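Vom Empfang in die Hausverwaltung

Sławomir Pietrzak betreut bei der Verwaltung Biltholm 364 Mietwohnungen. Angefangen hat er dort am Telefon.

Den Schreibtisch am Fenster hat er vor einem Jahr übernommen, die Akten dazu auch. »Die Hälfte davon war noch auf Papier«, sagt Pietrzak. »Ich habe im Februar angefangen zu sortieren und war an Ostern noch nicht fertig.« Inzwischen liegen Mietverträge, Übergabeprotokolle und Handwerkerrechnungen im System, nach Adresse geordnet. Nur die Schlüssel hängen weiterhin im Schrank hinter ihm.

Gelernt hat er Bürokaufmann. Nach der Ausbildung arbeitete er bei der Spedition Kaczorowski in der Disposition, danach suchte er etwas mit geregelteren Zeiten. Die Stelle am Empfang von Biltholm war befristet. »Ich sollte Anrufe durchstellen. Aber wenn jemand zum dritten Mal wegen derselben Heizung anruft, fragt man irgendwann selbst beim Installateur nach.« Aus dem Nachfragen wurde eine Assistenz, aus der Assistenz nach einer Weiterbildung die eigene Betreuung von Objekten.

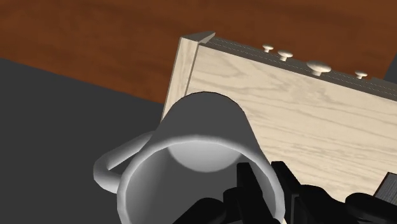 Wohnungsübergaben am Vormittag

Übergaben legt Pietrzak möglichst auf den Vormittag. Das Licht ist besser, und wenn ein Zähler nicht zu finden ist, erreicht man noch jemanden bei den Stadtwerken. Für eine Dreizimmerwohnung plant er eine Stunde ein. Er geht jedes Zimmer mit dem Mieter ab und schreibt auf, was beide sehen. Unterschrieben wird in der Wohnung, nicht später im Büro.

Streit gibt es trotzdem, meist um Dübellöcher und um die Kaution. »Eine Kaution von 900 Euro ist für viele Leute ein Monat Lebensmittel und mehr. Die wollen wissen, wann das Geld kommt, und zwar mit Datum.« Er nennt deshalb schon bei der Übergabe, welche Abrechnung noch aussteht und welchen Teil er bis dahin einbehält.

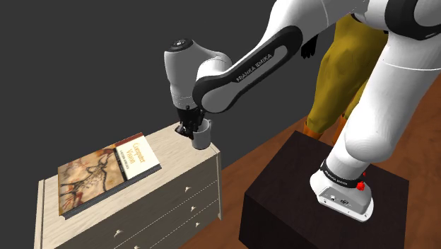 Bildnachweis: Biltholm Hausverwaltung

Schwieriger findet er die Jallance, eine Wohnanlage aus den siebziger Jahren mit drei Aufgängen und einer gemeinsamen Tiefgarage. Dort treffen selbst nutzende Eigentümer und Mieter aufeinander, und beide rufen bei ihm an, wenn das Tor klemmt. Seit dem Frühjahr gibt es einen Aushang je Aufgang, auf dem steht, welche Störung gemeldet ist und wann die Firma kommt. Die Anrufe sind weniger geworden, sagt er, gezählt habe er sie nicht.

Am 27. Juni stand in der Jallance das Wasser im Keller, ein Rückstau nach dem Gewitter. Es war Sonntag, Pietrzak hatte keinen Bereitschaftsdienst und fuhr trotzdem hin. Die Pumpe lief zwei Stunden. Am Montag schrieb er allen Parteien, was versichert ist und was nicht; Kartons auf dem Kellerboden gehörten in den meisten Fällen nicht dazu.

Als Nächstes kommt der Tirden dazu, ein Neubau am Bahndamm, dessen Erstvermietung Biltholm übernimmt. Pietrzak soll die Besichtigungen leiten. Einzeltermine will er beibehalten, auch wenn das mehr Zeit kostet als eine Sammelbesichtigung. 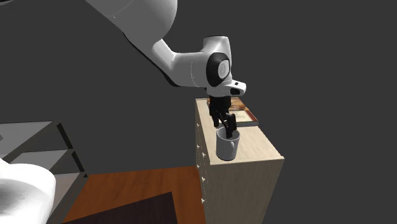 Montri Rattanakul hält die Einzeltermine für richtig, wünscht sich aber, dass im Tirden auch abends besichtigt werden kann. Wer Schicht arbeite, komme sonst nie zum Zug. Pietrzak will darüber mit der Geschäftsführung sprechen. Zwei Abende in der Woche könne er sich vorstellen, den Freitag eher nicht.

Ob er noch einmal an den Empfang zurückgehen würde? »Für eine Vertretung immer. Da hört man am schnellsten, was in den Häusern los ist.« Dann klingelt sein Telefon, ein Mieter aus der Jallance, es geht um das Garagentor.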